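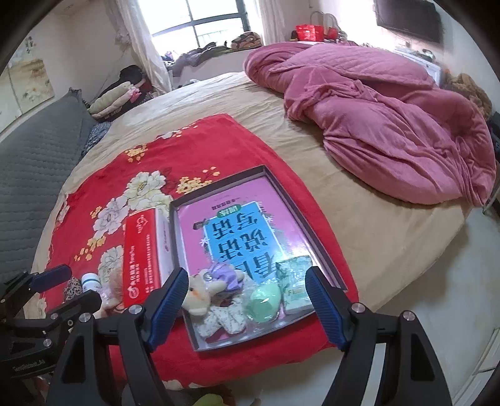 Pink book in the gray box lid, on the flowered blanket

Forum: Science History and Ideas
Thread: Did Galileo really drop anything off the tower?

pellworth
I have been reading a short history of physics over the last week and the author treats the Pisa story as settled fact. Two balls, one heavy, one light, dropped from the Leaning Tower, both land together. Then I read another book that says it never took place. Which one is right? I help out with the Irnus science evenings and I need to decide whether to put it in my talk.

cabral_lane
The only early source is Viviani, who was Galileo's assistant at the end of his life and wrote it up years after. Galileo himself never says in his books that he did it at Pisa. I would leave it out, or say it's a story.

Dustmote
I disagree with leaving it out. Viviani knew the man and talked with him a lot. An old man telling his assistant what he did in his twenties is not a bad source. People accept much weaker evidence for other things in the history of science.

cabral_lane
Viviani also got other dates and details wrong, and he wanted his teacher to look good. The story has the whole university turning out to watch, and not one of them wrote it down. That bothers me more than the gap in years.

tern98
Stevin did a drop test in Delft and published it in 1586. Two lead balls, one ten times the weight of the other, from 30 feet onto a board, and he listened for the sound. If you want a real experiment for the talk, use that one.

pellworth
I had not heard of Stevin at all. Thanks. Does it matter that they would not land at exactly the same time, with air in the way?

tern98
From 30 feet with lead, you can't hear the difference. From the top of the tower there would be a small gap, and Galileo knew it. He has a line in Two New Sciences on the larger ball being ahead by a couple of finger-breadths.
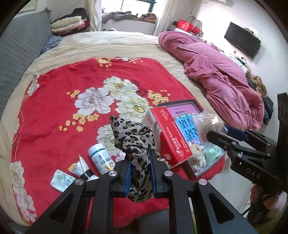
Leopard-print cloth and a clear bag

hobnail_4
We did this at Workbridge in July, off the stairwell, with a steel ball and a wooden one. Half the group said the steel one hit first and half said they hit together. We never agreed on it. The person letting go matters a lot - most people let go of the light one slightly early without meaning to.

Dustmote
That was in fact tested with a camera at some point. People holding a heavy and a light ball do tend to release the light one first. Galileo's early notes say the light one moves ahead at the start, and then the heavy one passes it. That reads to me like a man who had stood up high and dropped things.

cabral_lane
Dropped things, yes. I never said he didn't. I said we don't know it was from that tower in front of a crowd. Those are two separate claims and this thread keeps mixing them up.

Dustmote
Fair enough. I would still give Viviani better than even odds.

pellworth
I think I will open with Stevin, then tell the Pisa story and say where it comes from. The talk is Sun 24 September and I have 4 slides left to fill.

tern98
Put the inclined plane in one of them. It's the better work anyway, and you can do it on a table with a marble and a length of track.

hobnail_4
Seconded. Bring a spare marble.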